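Filed under: Home, Closet Notes

Knitwear does not belong on a hanger

When I moved to this country I brought two suitcases, and most of one of them was sweaters. I come from a place where winter is long and serious, and my mother folded everything. I never asked how she did it. For my first year alone I put all my knitwear on hangers, because it looked neat and I could see every piece when I opened the closet door. By October the shoulders of my best cardigan had two small points, like little horns, and the body had become longer than my coat.

So I learned to fold. It took me a long time, maybe because I am slow with my hands, and I want to write down how I do it now. Some readers asked me after my post on storage boxes, and I promised them an answer before the season changes.

First, the place. I fold on the bed. I tried the kitchen table, but it is too narrow for anything with sleeves, and there is always a crumb or a wet spot from a cup. The bed is wide and soft, and the blanket holds the knit a little, so it doesn't slide when I pull a sleeve. I close the curtains if the sun is strong. I read once that the sun can fade red wool and I prefer not to test it.

Before I fold, I lay the sweater out flat with the front up and leave it alone for a few minutes. This is the step that I skipped for years. Knitted fabric keeps the shape of the body or of the drawer, and if you fold it right away you fold the wrong shape into it. I smooth from the neck to the hem with open hands. I do not pull. With a ribbed knit you can look at the ribs: when they run straight, the sweater is straight. When they make a curve, something is twisted under it, usually the back.

Sweaters with blocks of color are good for practice, I think. A stripe on the chest shows you immediately if one side is higher than the other. With a plain gray sweater you can believe that everything is fine, and then you open the drawer in the morning and one shoulder is sitting under the other like a bad sandwich.

Short sleeves are a different question. I had never owned a knitted sweater with short sleeves before I came here, and I did not understand for which weather it is made. Now I have three and I wear them more than the others. It is a good piece for the weeks when the heating in my building is on and the sun is also shining. But the sleeves are too short to fold down along the back, as you do with long ones. If you try, they stick out at the side and make a lump. I fold each sleeve straight in, across the back, and I stop there.

So my order is this. Lay it flat, let it rest, smooth it. Turn it over with the front down. Fold one side to the middle with its sleeve, then the other side. After this, fold from the hem up, one time for a thick knit and two times for a thin one. A chunky knit folded two times becomes a ball and it will not stay closed. I fought with this for a whole winter before I accepted to use more space.

About space. I have one deep drawer and one shelf. The drawer is in an old Plundard dresser that I bought used from a family on my street, and it takes the thick ones, lying flat, not more than four in a pile. The thin ones stand on the shelf in a fabric box from Skoltden, with the folded edge up, so I can read them like books. The box says it holds up to 20 pieces. Maybe of T-shirts! With my sweaters it is full at nine, and then the sides become round.

I paid too much for the first boxes I tried, the Fallard ones with the lid. They look beautiful in the shop, but with the lid on I forget what is inside, and what I forget I do not wear. They now keep my scarves and one electric blanket that I am afraid to use.

Someone asked me about washing before storage. Yes, always, even if it looks clean. I wash by hand in cool water, roll the sweater in a towel and press on it, and then I dry it flat on a rack over the bathtub. For a thick one this can take two days in my apartment. I never put it away when I am not sure. I touch the inside of the collar and the seams under the arms, because these places are the last to dry. If they feel cold, it goes back on the rack.

For the small balls of fluff I use a simple comb. I had an electric shaver for a short time and made a hole with it the size of a pea, on the elbow, so I went back to the comb. You must hold the fabric flat with the other hand and comb in one direction only. On ribs I go along the rib, never across.

I should also say that I did not become a very organized person. There is a chair in my bedroom and everyone who has such a chair knows what is on it. But the drawer is good. When I open it in the morning, in the dark, I can take one sweater by the edge and the others stay where they are. It gives me a small pleasure every time, and my old cardigan with the horns, after one year lying flat, has almost lost them.

Next time I want to write about coats, which I do hang, and about the wooden hangers I ordered in the wrong size. If you fold short sleeves in some other way, please write to me in the comments. I am still not completely happy with how the shoulders look on the thickest one.

Last updated: October
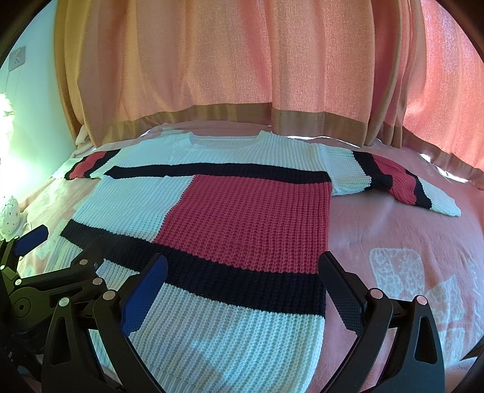 The short-sleeved one with the red block, laid out flat on my pink blanket.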